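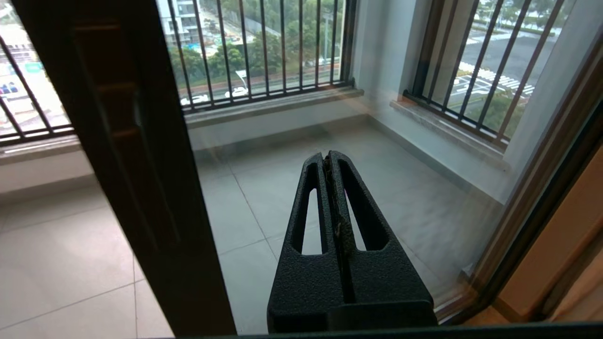

4. Balcony Door: Cleaning, Track Care and Adjustment

This section applies to Gallska glazed balcony doors with a dark brown frame finish, fitted to apartments with an enclosed tiled balcony. For window hardware and security bars, see Section 5. For floor tile and grout care, see Section 6.

Read the whole section before starting. The adjustment in 4.4 must be done after the cleaning in 4.2 and 4.3. Grit in the track changes the height at which the panel sits, and an adjustment made on a dirty track will not hold.

4.1 Tools and supplies

Soft brush, or a vacuum with a narrow nozzle
Two microfiber cloths, one for washing and one for drying
Rubber squeegee
Bucket, lukewarm water, neutral dish soap
Hex key, 5 mm (supplied in the Stirine hardware bag)
Silicone spray, dry type
Cotton swabs or a wooden skewer
Old towel

Do not use scouring pads, razor scrapers, acetone, paint thinner or any cleaner that contains ammonia. These damage the frame finish and the rubber seals. Damage caused by them is not covered under the door warranty.

4.2 Cleaning the glass

Smears and vertical streaks are usually soap residue left by an earlier wash, or water that dried on the glass in direct sun. Clean the door early in the morning or when the glass is in shade.

1. Close the door and lay the towel along the bottom rail on the room side.

2. Wipe loose dust from the glass with a dry cloth, working from top to bottom.

3. Mix 5 ml of dish soap into 1000 ml of lukewarm water. A stronger mix leaves a film.

4. Wash the room side with a damp cloth. Wring the cloth out first. Water should not run down into the lower rail.

5. Pull the squeegee from the top of the glass to the bottom in straight, overlapping passes. Wipe the rubber edge after each pass.

6. Dry the edges of the glass where it meets the frame.

7. Repeat steps 2 to 6 on the balcony side. Change the water first.

Note: If a streak cannot be felt or moved from either side, it may be inside the sealed glass unit. Stop cleaning and refer to 4.6.

Caution: Glossy balcony tile is slippery when wet. Mop up any spilled water before walking on it, and wear shoes with a rubber sole when working on the balcony side.

4.3 Cleaning the frame and track

The vertical frame members have recessed grooves along the face. Dust collects in these grooves and hardens once it has been damp, most often after the wet weather in September.

1. Brush the grooves from top to bottom while they are dry.

2. Wrap a damp cloth over the end of the skewer and run it along each groove. Do not press the bare skewer against the rubber seal.

3. Open the door fully. Vacuum the bottom track from one end to the other.

4. Clean the corners of the track with cotton swabs.

5. Locate the 2 drain slots on the outer edge of the bottom track. Pour a small cup of water into the track. It should drain within a minute.

6. If water remains, clear each slot with a swab and pour again. Do not enlarge the slots.

7. Dry the track completely.

8. Spray silicone onto a dry cloth and wipe it along the running surface of the track. Do not spray directly into the track. Overspray on the tile is difficult to remove and leaves the floor slick.

Note: Do not use grease or household oil. Both hold dirt and will stop the rollers from turning freely.

4.4 Adjusting the panel height

Adjust the panel only if one of the following applies:

The panel drags or makes a scraping sound.
The gap between the panel and the side frame is wider at the top than at the bottom, or the reverse.
The latch does not meet the strike plate.

1. Close the door until a gap of 5 mm remains between the panel and the side frame. Compare the gap at the top, middle and bottom.

2. Remove the plastic cap at the bottom of the panel edge. The adjusting screw is behind it. Each bottom corner has its own screw.

3. Have a second person lift the panel slightly by the handle to take the weight off the roller.

4. Turn the screw clockwise to raise the corner or counterclockwise to lower it. Make no more than a half turn at a time.

5. Lower the panel, move it through its full travel and check the gap again.

6. Repeat at the other corner if needed.

7. Replace both caps. Without them, water can enter the panel edge.

Warning: Never turn an adjusting screw counterclockwise until it comes loose. The roller can drop out of its housing. The glazed panel weighs 78 kg and must not be lifted off the track by one person.

4.5 Latch and seals

1. Close and latch the door. The handle should turn with light, even pressure.

2. If the handle is stiff, loosen the strike plate screws one turn, move the plate until the latch enters cleanly, and tighten the screws again.

3. Check the rubber seal on all sides. It should lie flat with no gaps at the corners.

4. Press any loose section back into its groove by hand, starting at a corner. Do not stretch the seal or fix it with glue.

5. Close a strip of paper in the door and pull gently. If it slides out with no resistance, the seal at that point needs replacing. Order Pluker seal profile in the length marked on the parts sheet.

Seals stiffen with age. In a balcony that gets sun for most of the day, plan to inspect them twice a year.

4.6 When to call for service

Stop work and contact the Moynihan service desk if you find any of the following:

Fog, droplets or streaks between the panes
A chip or crack in the glass, of any size
A roller that turns but does not carry weight
Frame joints that have opened at a corner
Water on the room-side floor after rain, with the drain slots clear

Have the apartment number and the door label number ready. The label is on the top edge of the panel and is visible only with the door open. Service visits are booked on Tuesday for the following week. Questions about this section go to Asuka Nagano, building documentation, through the same desk.

Leave the latch open and the track clear of objects before the technician arrives. Move plants, drying racks and mats away from the door on both sides.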